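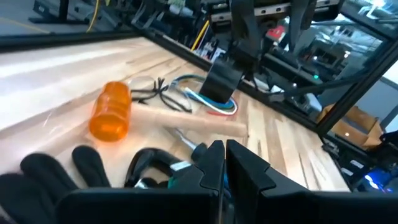 Call for Participants: Hirkik Open Day, Two-Arm Tool Handling

The Cevby Institute invites members of the public, shop instructors and working tradespeople to take part in the Hirkik open day at the Schwaiger Building, Fletham, on 21 April 2022. Participants will see a pair of robot arms handle ordinary hand tools on a workbench, and will be asked to operate the arms themselves for a short period. No experience with robots is needed. Experience with hand tools is welcome and should be mentioned in the application.

About the Project

Hirkik studies how two robot arms can share the small jobs of a bench: clearing it, laying out tools in a requested order, passing an object from one gripper to the other, and holding a part steady while the second arm works on it. The objects are those found in any repair shop, such as mallets, screwdrivers, clamps, gloves, tape and wire. Most of them were bought at hardware stores in Fletham, and they have been used hard.

The project is in its second year. Applicants who attended the January session will find that the program has changed. The single long demonstration has been replaced by shorter ones, and more of the day is given to participants working at the controls. The January session drew more than 400 requests for places, and many could not be met. Persons who applied at that time and were not admitted are encouraged to apply again and to say so on the form.

What Participants Will Do

There will be two sessions, one in the morning and one in the afternoon. A participant attends one session only. The content is the same in both.

Each session begins with a safety talk and a short introduction to the bench. Staff will then run a demonstration in which the arms pick up tools from a mixed layout and return them to marked positions. Soft and tangled items are part of the layout. A coil of thin wire or a work glove is far harder to grasp well than a screwdriver, and visitors should expect to see missed grasps and repeated attempts. Staff will explain what has gone wrong as it happens and will not restart the demonstration to hide it.

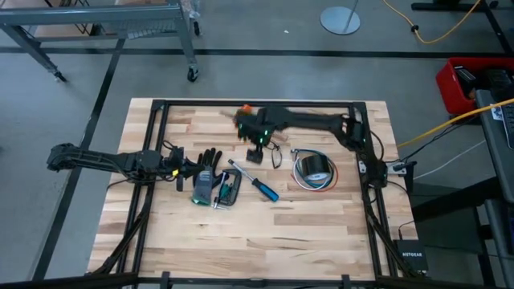

After the demonstration, participants will be divided into small groups and will take turns at the controls. The usual task is to lift one tool with one arm, pass it to the other, and set it down without letting go early. Each turn lasts a few minutes. Those waiting may watch from behind the floor line or move to the side table, where the same tools are laid out for the same task to be done by hand, using only a thumb and one finger. Project staff have learned a good deal from watching experienced mechanics do this, and will take notes.

The session closes with a discussion. Participants will be asked which bench jobs they would hand over to a machine, which they would not, and how they would want to be able to stop it. A written questionnaire is provided for those who prefer not to speak in a group.

Who Should Apply

The Institute seeks a mixed group. Places will be held for each of the following:

Persons who use hand tools in paid work, including electricians, bicycle and appliance repairers, machinists and maintenance staff

Teachers and students in shop, trade and technical programs

Residents of Fletham with a general interest in the subject

Persons with reduced grip strength or limited use of one hand, whose advice on tool handling is of particular interest to the project

Participants must be at least 16 years old. Those under 18 must bring a signed permission form and be accompanied by an adult. The accompanying adult does not need to apply separately but should be named on the form.

Site and Access

The demonstration area occupies 2700 square feet on the ground floor of the Schwaiger Building. The entrance from the parking lot is level. Seating will be available at all times, and the controls can be used either seated or standing. Cables run across parts of the laboratory floor; staff will direct visitors along a clear route, and participants who use a wheelchair or a cane are asked to let us know in advance so that the route can be made wide enough.

Conditions of Participation

Closed shoes are required. Long hair must be tied back, and scarves, lanyards and loose jewelry must be removed before approaching the bench. Safety glasses will be issued at the door and are to be returned on leaving. Prescription glasses may be worn underneath.

Participants may not reach into the work area while the arms are powered. This applies during pauses as well.

The movements of the arms and the readings from their cameras will be recorded while participants are at the controls. The recordings may show hands and forearms. They will be used in the research of the Hirkik project, and a consent form will be provided with the confirmation letter. Anyone who does not wish to be recorded may still attend the demonstration and the discussion.

Personal photography is permitted from behind the floor line, without flash.

Participation is unpaid. A light meal will be served between the sessions for both groups, and parking is free. The Institute is not able to cover travel costs.

How to Apply

Application forms are available at the front desk of the Schwaiger Building and from the public programs office of the Cevby Institute. Applicants should state their preferred session, their trade or field of study if any, and any access needs. A few sentences on why they wish to attend are helpful but not required.

Groups from schools and workplaces should send a single form with all names attached. Large groups may be divided between the sessions.

Places will be confirmed by letter or e-mail. A participant who can no longer attend is asked to inform the office promptly so that the place can be offered to the next person on the list.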